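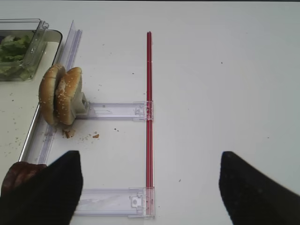

Burger station, prep table side. Lettuce in its clear container, sesame bun on its edge next to the clear rail.

Kitchen walk-round, Kuncombe lunch counter – checklist and my comments
March 2025

Hi all, it's me again with the clipboard. Same list as February, same order, and I've typed my comments under each line so you don't have to read my handwriting (you're welcome!). OK means OK. FIX means please sort it before the next walk-round. WATCH means I'm not worried yet but I'll be looking at it again.

PREP TABLE

1. Work surface clean between batches – FIX
There are tiny dark specks and crumbs on the white top, and more of them over on the left. I know, I know, sesame buns shed like a cat in summer. But a white table shows everything, and that's exactly why I like a white table. Wipe, sanitize, let it air dry, then start the next batch. Please don't brush crumbs off with your hand, they only end up on the floor and then I have to write about the floor.

2. Work surface free of cuts, chips and stains – OK
Went over it with my fingertips after it was wiped down. One old scratch near the back corner, same as last time, and it's shallow. Leave it alone.

3. Lettuce in its own container – OK
Clear plastic with a lid, which makes my life so much easier because I can see the leaves without opening anything. The mound is a bit generous for my taste. If the lid has to squash the lettuce to close, there's too much in there, so fill it lower and go back to the fridge more often.

4. Lettuce washed, drained and dated – WATCH
Washed and drained, yes, I checked the sink log and it's all filled in. The date label is where we keep coming unstuck (literally, they peel off in the cold). Kourosh Asadi is trying the Costwood labels on the next order, so let's see if those hold. Until then, write the date on tape and press it down hard.

5. Buns kept off the bare table – FIX
Standing a bun up on its edge beside the rail is quick when you're building, I get it, I've done it myself. Still, it's bread going into somebody's mouth, so I'd like a liner or a board under it. Tops and bottoms stay together until you're ready to dress them. If a bun touches the table when there are crumbs or specks about, bin it and take another one.

6. Clear plastic parts clean in the corners – WATCH
Tray, rail, brackets, all of it. See-through plastic looks clean from across the room and then you get your nose down to it and there's a film in the ridges. Small brush, warm soapy water, rinse, rack. Don't put them through the hot cycle! We lost a tray that way last winter and it came out shaped like a potato chip.

7. Small fittings and clips all accounted for – OK
Any little piece near open food has to be on the parts sheet, and every one was ticked off at close. If one goes missing during service, stop and find it before another burger leaves the counter. Not after the rush. Then.

8. Red rod wiped down and free of flakes – OK
Glossy, and no flaking when I ran a white cloth down it. I'd rather have red than clear for anything long and thin, it's so easy to spot.

COLD STORAGE

9. Fridge temperature logged at open and close – OK
Both columns filled in, and nobody has written the same number all the way down, so I believe it.

10. Raw below, ready to eat above – OK
Lovely. Patties on the bottom shelf, salad up top, and a drip tray under the patties.

11. Door seals – FIX
The left door on the Mirani fridge is tired. Slide a piece of paper in the gap near the hinge and it pulls right out. I've phoned for a new seal, and in the meantime give that door a proper push.

HANDS AND CLOTHS

12. Hand sink clear, with soap and towels – FIX
Soap yes, towels yes, but there was a colander sitting in it. The hand sink is for hands. I'm going to have it printed on a mug.

13. Sanitizer bucket changed on time – OK
Test strip was fine. Somebody has moved the strips to the shelf above the bucket and I think that's a great idea, keep it.

14. Cloths sorted by color – WATCH
Sorted at opening, and a bit of a jumble by the afternoon. The Hetetti cloths have faded so much that the blue and the green look like cousins. I've ordered a pack of 50, so throw out the old ones when they come (no, not for wiping shoes, just out).

FLOOR AND EXITS

15. Floor dry and clear around the prep table – OK
Mat was flat, drain cover was on, nothing stacked in the walkway.

16. Back door opens fully – OK
It does now. Thank you to whoever moved the bread crates.

17. Fire blanket and extinguisher – OK
Both on the wall, pin in place, tag in date.

TO DO BEFORE NEXT TIME

Lines 1, 5, 11, 12. Line 11 is mine, the rest are yours. The liners are in the dry store on the second shelf, next to the takeout bags, and there are plenty. If you think I've been unfair about the buns, come and find me and we'll talk it over – I'm in the office until the lunch rush, and I've got coffee.

Checked with Kourosh Asadi. Copy on the board by the hand sink.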